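Robot Cell Practice, Unit 3: Faults and Stops
Handout for the Tuesday session

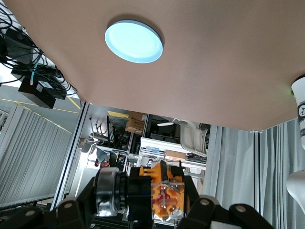
Fig. 1. Wrist camera view with an assembled part held between the gripper fingers, cell ceiling and light behind.

Case: the Mulligan stop

The cell at Mulligan runs a two-finger gripper on a white arm. The program, called Allon, picks up a finished assembly, turns it in front of the wrist camera and places it in a tray. On cycle 123 the arm stopped halfway through the turn and reported a lost gripper connection. The operator cleared the fault and pressed resume. On cycle 125 it stopped again, and this time the fingers opened during the restart. The part fell 800 mm to the table.

What was found

The network cable feeding the gripper controller had worked partly out of its socket. It was hanging from the cell ceiling with no strain relief, in the same bundle as the power leads. A restart sent the gripper to its home position, and home was set to open.

The part matters here too. A metal ring at one end and a printed housing at the other do not weigh the same, so a weak grip lets the part rotate before it drops. Grip force had been left at the Plodinia default.

Points to note

A connection fault that clears on its own is still a fault. Log it and find the cable.
Resume is not a repair. Two resumes in one shift means the cell is locked out.
Check what the gripper does on power loss and on restart — they are separate settings in the Tratel controller.
Never reach under a held part to catch it. Stop the arm, lock out, then support the part with a tray.

Before next session

Write out the restart sequence for your own cell, step by step, and mark the line where the fingers could open. Bring the sheet with you.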